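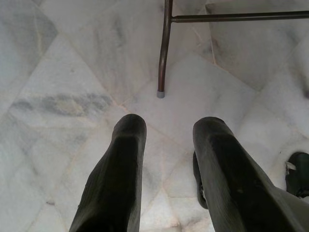

**How do you get dried grout haze off marble?**
With a soft cloth, warm water and a cleaner made for stone. Keep vinegar and lemon well away from it!

I started this page in June, when the old carpet came up at the Celtby house and I had to pick a floor (137 square feet of it, hallway included). I went back and forth between 2 samples for ages, and in the end I went with the whiter one – I'm so glad I did.

The big square tiles are laid on the diagonal, so the joints make diamonds all the way across. My favorite is the one with the long gray streak running through it. The rest are cloudier and softer, with a bit of beige near the joints here and there.

The joints are thin and a little pinkish tan. I'd been set on plain white grout, but this is kinder to the stone and I think it'll hide more dirt too.

Sealer went on in 2 coats, and we stayed off it overnight (socks only the next day, and I meant it). I still have 5 spare tiles in the garage, wrapped in an old blanket. Kitchen gallery is next, once I've picked a backsplash.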